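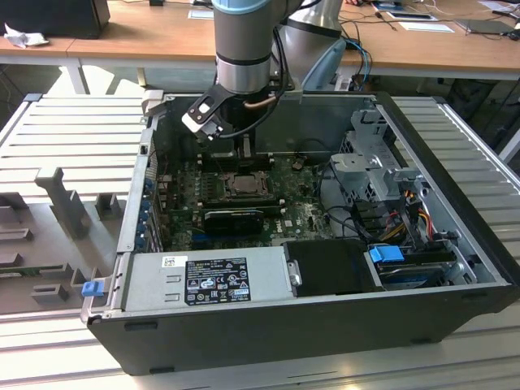
Getting the Good Bits Out: speaker notes
5 December 2025

Hi everybody. Say thank you to Meenakshi Katiyar for the invite, and remind people the slides go up afterward so they can stop photographing them.

Start with the show of hands. Who has an old workstation under a desk or in a closet? Keep your hand up if you know what processor is in it. (Most hands go down at this point. If they don't, I'm in the wrong room, make the joke, move on.)

So my thing tonight is old office towers, the big Dell kind and their cousins, and how you take one apart so that what comes out of it still has a life. I've been doing this with the Katayama reuse program since February, and we've had 514 machines through the door. Some of them were lovely. One had a sandwich bag of thumbtacks in the drive bay and I still think about it.

First point, and I'll go slow on this one because people skip it. Lay the case on its side before you touch anything. Side panel up, board facing you. I spent years working on upright towers with a flashlight in my teeth and I can't tell you why. With the case lying down you can see everything, the screws fall onto the board where you can find them, and you aren't fighting gravity when you lift something out.

Second, learn your blue. Or green, or purple, depending on who made the machine, but on a lot of business machines it's blue. Blue tab, blue handle, blue latch: that's the factory telling you "pull here, no screwdriver." The drive trays, the latches along the expansion slots, the little release on the power supply. I once watched Gerardo Sala spend a good long while hunting for the screw that held a drive in, and he was leaning on the blue handle the whole time. (He's said I can tell this one. Check he's in the room.)

Third, dust. You're going to find dust. You're going to find dust that has become something else! Take the machine outside or to a vented bench, hold the fan blades still with a finger, and use short bursts of air. Don't use the vacuum from your hall closet. If there are stains on the board, make a note and keep going. A stained board might be perfectly fine, and you'll know when you test it. I've sent out boards that looked like the bottom of a toaster.

Order of work. This is the slide with the big type:

Power cord out, hold the power button down, count to ten.
Wrist strap on.
Drives out first and straight into the labeled bin, because those go to wiping and must not wander.
Graphics card next. Free the latch at the end of the slot, then lift evenly.
Heatsink, and be patient. Old paste is glue. Wiggle, don't yank.
Processor.
Memory last, though Kjell Dalen does memory first and we have agreed to stop discussing it.

Pause for questions here if the room looks sleepy. Drink some water.

OK, the processor, which is what most of you came for. The first thing to know about these LGA sockets is that the pins are in the board. On the older desktop chips a lot of us grew up with, the pins were on the chip, and you could bend one back with a mechanical pencil and feel like a surgeon. With these, the chip has flat contacts underneath and the socket has a whole field of tiny gold springs. Brush those with a sleeve and that board is done.

So: lever down a touch and out to the side, let it come up, swing the load plate open and leave it standing open. Hands by the edges of the chip. Straight up. Don't slide it, don't tilt it, and please don't pick it up by one corner.
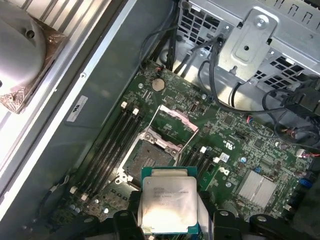 Once it's clear of the socket, take it away from the board before you do anything else. People love to stop and read the lid while it's hovering over the pins. I do it too! You see Xeon, you see E5, you get excited and want the rest of the number. Walk it over to the tray and read it there. Tilt it if the light bounces off the metal, and write down the full model string, every letter, including the version at the end if there is one. "Some kind of Xeon" on a sticky note helps no one. Iona MacRitchie sorts our trays and she will come and find you.

Then cover the socket. We keep a jar of plastic socket caps, and if the jar is empty, close the load plate gently over nothing and latch it. An open socket on a bench is an invitation for a dropped screw.

While you're in there, look at the coin cell. It's a dollar part and on a machine this age I'd swap it without a second thought. Slide it out, new one in, same side up.

Memory slots: push the end latches outward and the stick pops up for you. When the slots are empty, leave the latches as they are and give each slot one puff of air. Lụa Tôn taught me to keep sticks together in the set they came out of, bagged and labeled by slot, and we've had much less mystery beeping ever since.

What happens to it all? Chips and memory get tested at the Prulidholm bench. Good sets go back into machines for the Cundberg library and a couple of after-school rooms. Boards that fail go to the recycler with the cases.

If time is short, skip the power supply story. If there's time, tell the power supply story, but say clearly before you start that we never open the supply itself. Take it out whole, leave it whole.

Last slide is the sign-up. We need 2 more people for the evening bench and 12 anti-static trays if anybody's workplace is throwing them out. Bring your own screwdriver if you're fussy about screwdrivers. Parking is behind the building.

Questions. Repeat each one into the mic, they couldn't hear in the back last time.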